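**Aigars Paulauskas on running a repair shop nobody planned**

Notes from a long phone call in May, tidied a little. He was walking most of the time so some of it is wind.

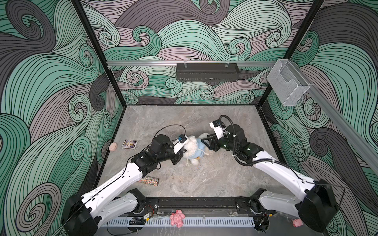 He started with accordions. Not by choice. His uncle had a bench in the back of a music store in Lincombe, and when the uncle's hands got bad Aigars took over the bench. "I was going to do it until summer. I'd never even played one. I still play badly, customers wince."

That was 9 years ago. The music store has since closed. The bench moved up the street, and the sign on the door now just says Paju, which was the name of the bakery there before him. He never changed it. People still come in asking for rye bread.

Most of what he gets is old. Family instruments, attic stuff, things bought at estate sales by somebody who had a nice idea. The usual trouble is wax. Each reed plate sits in a bed of beeswax and rosin, and after a few decades it goes brittle and the plates start to rattle or leak. "You hear it before you see it. A sort of lisp. Then you open it up and a reed is lying in the bottom like a fish scale."

Does he rewax everything? Mostly yes, if the owner will pay. He scrapes it all off, cleans the blocks, checks the leathers, then pours new wax with a little tin spoon his uncle filed down. Bad days to do it are hot days. In July he starts at 5 in the morning and stops when the wax won't set right.

Leathers are the dull part. "Tiny strips. Hundreds of them. They curl, you replace them, you glue your thumb to the table. I listen to the radio. Ball games mainly."

We talked money for a bit. He didn't want to give prices and then gave one anyway: he charges 100 dollars to open an instrument up and tell you what's wrong, and takes it off the bill if you go ahead. Plenty don't. He's fine with that. What bothers him is the ones who leave it with him and stop picking up the phone. He has 4 on a shelf like that right now. One is a beauty, red pearl, straps still good. "I won't sell it. Somebody's going to walk in. Could be years."

The bellows question - I had to ask, everybody asks. Can you patch them with tape? He made a noise. You can, for a gig, he's done it himself in a parking lot in Madthorpe for a wedding band with twenty minutes to go. But tape pulls the cloth off when it comes away and then you've got two jobs. If it's the corners he puts on new ones in thin leather. If it's the folds, new bellows, and those he orders from a man called Fadov who answers letters but not email. Delivery takes as long as it takes.

He's teaching now too, sort of. A high school kid comes after classes to learn tuning, which Aigars does by scratching the reed with a fine file - near the tip to bring it up, nearer the rivet to bring it down. "She has better ears than me. Much better. I went too far on a low F last month and she heard it from the sidewalk." He made her fix it. She did, took her most of an hour.

Any advice for people with one in the closet? Keep it out of the attic and away from the furnace. Store it the way it stands when your playing, not flat on its back, or the leathers droop. Play it once in a while, even badly, all the way up and down. And don't oil anything. He said that again before we hung up. Don't oil it, whatever your grandfather did.

Then he had to go, a customer was at the door. Wanted bread.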